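Jerkdale 方言カード集 README

このデータは、Jerkdale という谷あいの集落で聞き集めた言い回しを、表計算ソフトで開ける形に打ち直したものです。もとは紙のカードで、菓子箱に詰まったまま長いこと棚の上にありました。わたしは言語学の人間ではなくて、ただの方言好きです。なので専門の方が見ると「えっ」と思うところがあるかもしれません。そのときはそっと教えてください!

最終更新 2023-06-09

中身について

カードは全部で884枚、話してくれた人は20人です。1行がカード1枚にあたります。列は、番号、見出し、意味、例文、話者記号、備考の順。備考はかなり自由で、「笑いながら」とか「この言い方は母親から」とか、カードの隅に書いてあったことをそのまま写しました。読んでいていちばん楽しいのは、たぶんこの列です。

見出しの303番までは Morfudd Gwynne さんの字で、とても読みやすいです。その先は Przemysław Urbańczyk さんが引き継いでいて、こちらは急いで書いたらしく、n と u の区別がなかなかつきません。迷ったものには備考に「字不明」と入れてあります。虫眼鏡で見ても駄目なものは駄目でした。

天気の言葉がやたらと多いです。雨だけで105枚あります。細かい雨、横から来る雨、洗濯物を入れるかどうか迷う程度の雨、と細かく分かれていて、打ち込みながら何度も声に出して読んでしまいました。反対に、食べものの言葉は少なめ。聞き取りが食事どきを避けて行われたからだろうと Morfudd さんは言っていました。

つづりの方針

紙にあるつづりは直していません。同じ言葉が三通りに書かれていても三通りのまま残してあります。最初は統一しようとして、途中まで進めてからやめました(戻すのに12月いっぱいかかりました……)。検索するときは、母音をひとつふたつ変えて試してみてください。長音の印はもとのカードだと線だったり点だったりするのですが、ここだけは線にそろえました。

話者の名前は記号に置きかえてあります。例文の中に出てくる近所の人の名前も、同じように伏せました。ただ、犬と牛の名前はそのままです。Clarley という牛が何度も出てきます。よほど言うことを聞かなかったようで、叱る言葉の例文はほとんどこの牛あてです。

わかっている不具合

備考の列に改行が入っている行があって、古いソフトだと表がずれます。直す気はあるのですが、まだ手をつけていません。あと、番号がひとつ飛んでいるところがあります。カードがないのか、番号を振り間違えたのか、箱をひっくり返して探してもわかりませんでした。
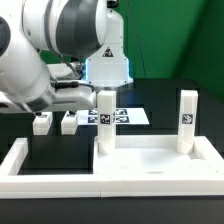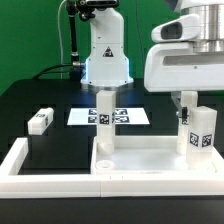 使い方とお願い

授業でも趣味でも、好きに使ってもらって大丈夫です。引用するときは「Jerkdale 方言カード集」と書いて、見出しの番号を添えてもらえると、あとから探す人が助かります。話者記号から本人を割り出そうとするのだけはやめてくださいね。小さな集落なので、すぐにわかってしまうんです。

音声はありません。よく聞かれるのですが、当時の録音は残っていないそうです。そのかわり、発音のメモがあるカードは備考に書き写してあります。Morfudd さんのメモは「鼻をつまんだ感じで」「あくびの途中で」という調子で、発音記号より伝わるときもあれば、さっぱりわからないときもあります。

間違いを見つけたら、番号と、どう読むべきかだけ書いて送ってください。長い説明がなくても紙を見ればたいていわかります。返事が遅くても忘れているわけではなく、箱のどこかを探しているところです。いまは「字不明」の行を頭から見直していて、それが終わったら改行の問題に取りかかるつもりです。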